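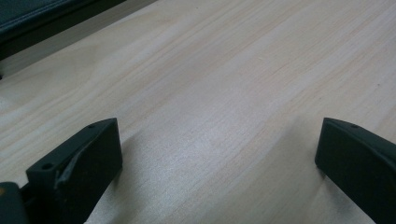
Prapai Duangkaew thinks we should have bought ready-made grippers and spent the autumn on the arm instead. She has told the Wednesday group so more than once, and she asked for it to go in the newsletter so that other members could answer. Her argument is that the fingers have taken up most of our meetings since September, and the arm still only does what it did last spring.

The rest of the group sees it differently, or most of it does. The Cameslow round is a handling competition. The arm can be as slow as you like within the time limit, but if the fingers let go of the part you get nothing for it. Last year we lost more marks on dropped parts than on everything else put together.

So the work at the moment is all on the hand-held gripper. Whoever is on for the evening holds it over the table, closes it on a part, lifts, moves and lets go, and the recording is used afterwards to train the arm. The fingers are black plastic with a wide opening between them, which we need for the larger parts in the Cameslow set. They meet the table at a low angle, and people new to it tend to press down too hard. Keep the tips just clear of the wood until you are over the part.

We now have 424 recordings that we are happy to use. Another 100 were thrown out, mainly from the first fortnight, when two of us were letting go of the part before it was down. Please write the part number on the sheet before you start and not at the end of the evening. There are 17 recordings with no part number at all and it took a whole session to work out what was in them. If you spoil one, mark it as spoiled and carry on. Do not record over it.

The Intarasuk gripping pads have arrived. They are softer than the old ones and hold the round parts better, but they mark easily and do not like being slid along the table. Spares are in the drawer under the printer. The Brotum pads are still fine for practice, so use those up first.

On the software side, the trained arm picked up the square block cleanly on 9 attempts running last week and then missed it when the block was turned. We need more recordings with the part at odd angles. Everyone has been putting it down straight, including me. If you are recording this month, turn the part before each go and start from a different side of the table.

Flesport have agreed to cut the new base plate for the arm at the cost of the metal. The drawing has to be with them by the end of the month. The hole spacing on the current drawing is wrong by a few millimetres on one side - it was copied from the old plate, which had been drilled by hand. Whoever has the calipers, please bring them back so it can be measured again.

Prapai's question will be on the list for the next Wednesday meeting, seven o'clock as usual. She has a price for a ready-made pair and will bring it along. If you can't come but want your view heard, put a note in the club folder before then. The entry form for Cameslow asks for the make of the gripper, so we do have to settle it before the form goes in.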